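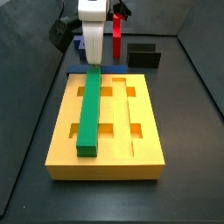 Is it worth paying for a fuel additive or a fancy oil on an older motorbike?

For most people riding an older bike to work and back, a decent oil of the grade in the handbook, changed when the handbook says, will do the job, and I'd keep the rest of the money for tyres.

July 13, 2023

I've been meaning to write this since November, when a bloke at the bike meet told me my gearbox would feel "like butter" if I switched to Koltix. He had a bottle in his pannier. He seemed sincere, and he wasn't selling it, so I bought some. It cost me 75 quid for enough to do one change plus the little bottle of stuff that goes in the tank, and I felt a bit sick handing the card over.

My bike is a Nirkus 650 twin, the older one with the carbs and the awful mirrors. It has never had a nice gearbox. First to second goes in with a clunk you can hear over the exhaust, and finding neutral at the lights is a matter of luck. I know this bike well enough to tell when something has changed, or I thought I did.

So I drained the old oil, put in a new filter and the expensive stuff, and rode home over the hill road. And yes, it felt better. Smoother into second, and neutral came first time. I was all set to eat my words.

Then I remembered that it feels better after every oil change. The old oil had done 4,000 miles and came out looking like treacle. Of course the new lot felt good.

What I should have done is put my usual oil in first and ridden on that for a bit before swapping. I didn't, so this spring I did it the other way about. The Koltix had done 1,006 miles by then, early for a change, and I dropped it and went back to the supermarket-shelf semi-synthetic I've used for years. Same filter brand, same hill road. Smoother into second. Neutral first time. By 200 miles it was clunking again as it always has.

I don't call that a proper test. It's one bike and one rider with a sore left foot. But the difference I was promised was meant to be big enough that I couldn't miss it, and I missed it.

The tank additive is harder to be fair about. The label says it "restores lost performance" and there's no figure anywhere for how much. I kept a note of my fill-ups and the miles per gallon wandered up and down as it does with the weather and how late I am for work. If the engine has been restored it hasn't told me.

When I grumbled about all this on the Yang owners' forum (I had a Yang 125 years ago and never closed the account) I got two kinds of answer. One lot said I hadn't used it for long enough and needed a second bottle. The other lot said my bike was too worn for it to help. Those can't both be the reason, and either way I notice that the oil is never at fault.

I'm not saying all oil is the same. Please don't put car oil in a bike with a wet clutch, it may well slip and you'll be cross. Get the right grade and the right spec for your clutch, and change it on time or a bit before. If you race, or you ride something highly strung, ignore me, you have different worries.

As for the clunk, I finally did what I should have done at the start and adjusted the clutch cable. There was far too much slack at the lever. Ten minutes with a spanner and second gear is noticeably quieter, and it has stayed that way so far, though I'll give it until the next change before I believe it.

Next I want to look at heated grips. Moment do a set that claims to fit any bar, and I have my doubts about that too.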